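Did the Honero Session Happen the Way They Say? A Look at a Local Music Legend
Final project report, Popular Music History

1. Why I picked this

Everybody who plays guitar in Grornow has heard about the Honero session. The story goes that one night in July, two bands who couldn't stand each other, Dasa and the James Street Ramblers, ended up in the same studio, put their differences aside and cut a whole album's worth of songs before sunrise. The tapes were supposedly lost, then found, and came out on CD in 2000 as "All Night at Honero."

I like the record. I also had doubts about the story before I started, and I should say so up front. A feud that ends in one magic night is very good for selling CDs.

2. What I used

My sources were the CD and its booklet, the photocopied studio log in the Grornow public library's local music folder, and 157 pages of clippings from the same folder. Many of the clippings are concert listings and didn't help. I also listened to both bands' earlier singles, mostly to learn to tell the two drummers apart.

I did not interview anyone. That is a weakness, although people who have told a story for decades tend to tell it the way the booklet does.

3. The feud

I found very little evidence of one. The booklet says the bands "hadn't spoken in years." The listings show them sharing a bill at the Grornow armory that same spring, and again in June. Sharing a bill doesn't make you friends, but it is hard to do without speaking. The first clipping that uses the word "feud" is a review of the CD, and the reviewer seems to have copied it from the booklet.

There is one sour remark in an older piece, where an unnamed member of Dasa calls the Ramblers "a wedding band." I've seen this quoted as proof. Musicians say worse than that about their own bass players.

4. The one night

The studio log is the best source I had, and it doesn't support the story. Honero was booked under Dasa's name on 3 separate nights, and the Ramblers appear only on the last one. The tape box numbers run in order across all the nights, which suggests the songs on the CD come from the whole booking.

The recordings point the same way. On the first four tracks I hear one drummer, with a dry, tight snare. From track five on there is a much looser sound and a second guitar. I played both halves to two classmates without telling them anything and they both noticed the change. Two classmates is not much of a test, and they may have been humoring me.

5. The lost tapes

According to the booklet, the tapes turned up in a box in a back room at the studio. The log has a checkout column, and the Honero reels are signed out and back in several times over the years. Somebody knew where they were. "Unreleased" would be an accurate word for them. "Lost" is a stretch.

The number of copies is shaky too. The booklet claims the first pressing was 411 discs, which fans repeat as if it were scripture. My library copy is hand-numbered 411, so either the library happened to get the very last one or the numbering means nothing. I couldn't settle this.

6. What I can and can't claim

The two bands did play together at Honero for at least part of one night, and some of that music is on the CD. I accept that much. I don't accept the feud, the single session or the lost tapes without something better than a booklet written by the label that was selling the disc.

If I had another semester I would try to find the armory's contracts and compare the tape boxes themselves with the log, since a photocopy can hide a lot.

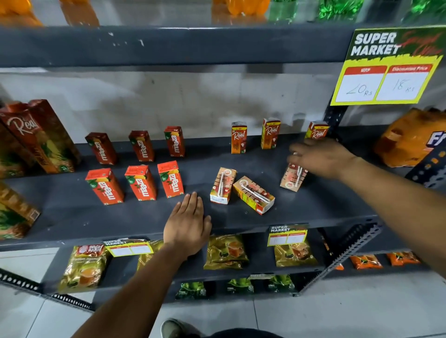 I would also want to hear the reels before they were mixed. The fade on track nine comes in the middle of a verse, and I suspect there is talking underneath it that would show who was in the room.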